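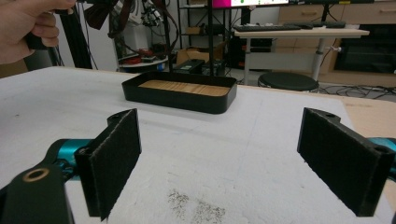

Page last changed: April, late evening

Filed under: Rooms & Tables / Workrooms / Dobre

The White Table

I have a thing for worktables. Regular visitors know this already, because the kitchen tables page got so long I had to break it up, and the sewing room page is heading the same way! So when Oana Enache told me there was a table in the Dobre workroom I ought to come and see, I said yes before she'd finished telling me which floor it was on (the top one, and the elevator was out).

What I love is the white covering. It goes over nearly the whole top and stops short at the side, so you get a strip of light wood showing where it ends. I'm a sucker for that strip. My grandmother's ironing table had the same thing going on, an old blanket pulled over pine, and I used to run my thumbnail along the place where one turned into the other until she told me to quit it.

And then the tray, of course. Black, shallow, rounded corners, with a light wood-grain bottom. I've bought and given away so many trays in my life and I would hang on to one like that. Low sides are the whole trick with a tray, if you ask me. You want to get your fingers under things. My own tray at home has sides so high that paper clips go in there to retire.

Oana says the room gets used most in the mornings, when the light is good, and by 3 or so people start drifting off to find coffee. I got there at 2 and stayed until 8, which tells you something about me and something about the coffee, which Sorin Avram makes far too strong. 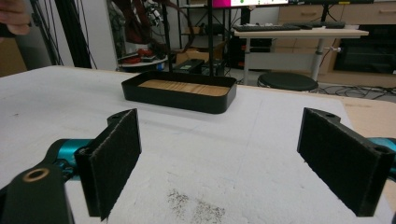
I asked Sorin if he ever thought about putting a fresh cover on, and he looked at me like I'd suggested repainting the moon. A few scuffs and gray specks never hurt a table. I'm with him there. The tables I get the most letters about are always the ones with marks on them — Mircea Mocanu's potting bench in Janow, for instance, which has a ring on it from every flowerpot he ever owned, or close to it. That page has had nearly 3,000 visits and I still can't get over it. It's a bench!

Pale wood next to black is such an easy pair to live with, too. I've been trying to do it in my own workroom for 9 years, and I keep spoiling it by bringing home something orange. The last one was a lamp. It was marked down, I was weak, and it's sitting on my desk right now making everything around it look like a school cafeteria.

If you want to try the look yourself, start with the tray and leave the table for later. A tray is cheap, and you can carry it around the house and see where it feels right. Mine lived in the hallway for a while, then by the bed, and it's now in the kitchen holding onions.

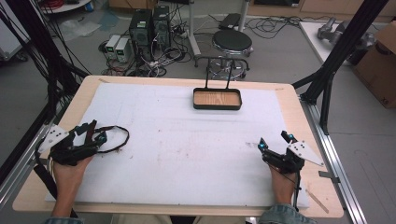 Oh, and the stool! Round and black, and I'd take it home tomorrow. I've gone back and forth on stools over the years. A chair lets you settle in, and then you're leaning back and looking at your phone, but on a stool you stay over the work and get up when your back says so. Paraschiva Zamfir wrote to me after the sewing room page to argue for chairs with arms, at length, and I promised her I'd print her letter. It's coming, Paraschiva, I just have to type it up.

The beige drawers along the wall deserve a page to themselves as well. I do like wooden drawers in a room full of gray floor and white wall. They warm the place up without anyone having to hang a picture.

I'm hoping to get over to Zernport next to see a cutting table that Radosław Śliwiński has been restoring in his garage. He tells me the top is finished and the legs are "a discussion." If you've got a worktable you're fond of, write and tell me about it, marks and all.

More in Rooms & Tables
Mircea's Potting Bench, Janow
Sewing Rooms, Part 2
Kitchen Tables with Drawers
Trays I Gave Away and Regret
A Hallway in Zernport

Contact | Text and photos copyright The Table Pages | Back to top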